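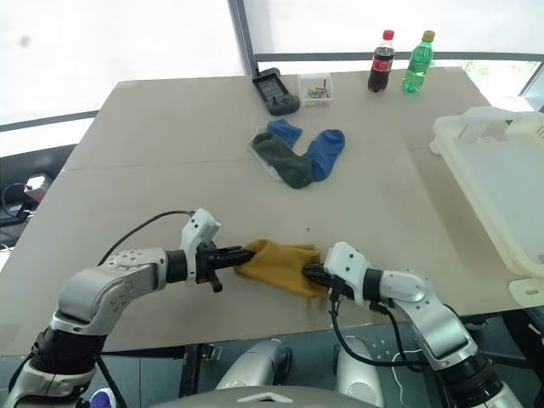
Figure 7.1 Two arms holding one yellow sock between their grippers.

Chapter 7
Pairing and Folding Soft Goods with Two Arms

Rigid objects keep their shape when a gripper closes on them. The methods of Chapters 4 through 6 depend on this: once the pose of a box or a bottle is known, the pose of every point on it is known too. Cloth offers no such shortcut. A sock has no fixed outline, and each contact changes the thing being measured. In this chapter we treat sock pairing as a test problem for two-arm handling of soft goods, and we follow one study, the Kernari trials, from task definition to error analysis.

7.1 The task

The input is a loose pile of socks on a flat table. The output is a set of matched pairs, each laid flat with cuffs aligned. The policy must choose a sock, separate it from its neighbors, find its mate, and bring the two together. Unrelated items may be present on the table and are to be left alone. Color is usually enough to find the mate. Finding the cuff is harder, and most of the chapter deals with it.

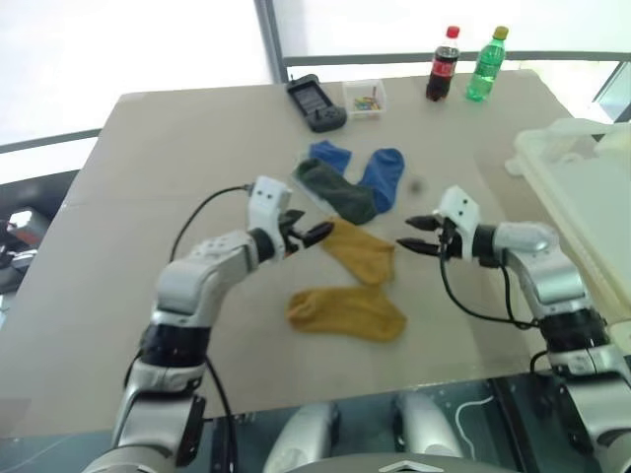
The policy was trained on 2713 demonstrations recorded at the Curgate laboratory, starting in January. An operator drove both arms, and every demonstration was kept, including those in which a sock was dropped and picked up again. A further 505 demonstrations were set aside for validation. The split was made by session, so that no pile layout appears on both sides of it.

7.2 Observations

Each time step supplies one head view and two wrist views. The head view gives the layout of the pile. The wrist views give the local detail on which a grasp depends: the ribbing of a cuff, the edge of an upper layer, the gap between finger and cloth. Section 7.5 reports what happens when either source is removed.
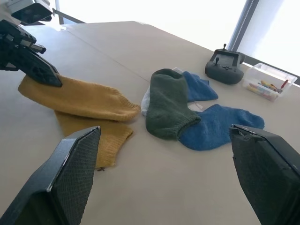
Figure 7.2 Wrist view. The second gripper presses on the yellow pair; the green sock overlaps the blue ones.

Overlap is the main source of error. When one sock covers part of another, a pinch may take both layers. The Ketia controller, used as the baseline, closes at a fixed height and has no means of telling one layer from two. The learned policy sets its own closing height and may use one arm to hold the lower layer while the other pulls.

7.3 Trial protocol

A trial ends when all pairs are laid out or after 10 grasp attempts, whichever comes first. The reported set has 115 trials. Partial success is scored by pair, and a pair with one cuff reversed counts as a failure. 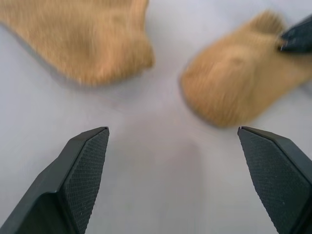
Parisi objects that scoring by pair hides the cost of a bad first grasp, and that a trial in which the first pinch takes two layers should be logged as a separate class even if the policy later recovers. We adopt this suggestion in the exercises but keep the original scoring in the text, so that the tables can be compared with the published ones.

7.4 Notation

Let the left and right gripper poses at step t be L(t) and R(t), both given in the table frame. The opening of each gripper is scaled to lie between zero (closed) and one (fully open). An action is a short sequence of target poses and openings for both arms, replanned before the sequence runs out.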